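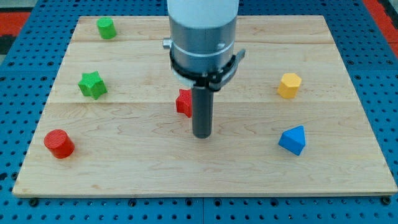

August, notebook 5, morning

Oil finish for the serving boards, continued. The second coat from yesterday is dry to the touch but still smells strongly, so I leave the test pieces on the rack until tomorrow. Driss Benkirane asked if we can shorten the waiting time for the Olberg order. I prefer not.

Sanding: I stopped at grit 100 on piece A and the oil went in very unevenly near the end grain. Piece B is much better – I wetted it, let it dry and sanded again by hand.

The Ashour oil is thicker than the one we had before. It needs a cloth without fluff, the old shirts are good for this. Wet cloths go flat on the line outside, never in the bin.

11.40. Stistden telephoned. The maple will come one week late, and the price is now 1,170 for the same quantity. I wrote it in the order book also.

To do: weigh piece B again before the third coat. Ask Carkilside if they want the feet glued or screwed.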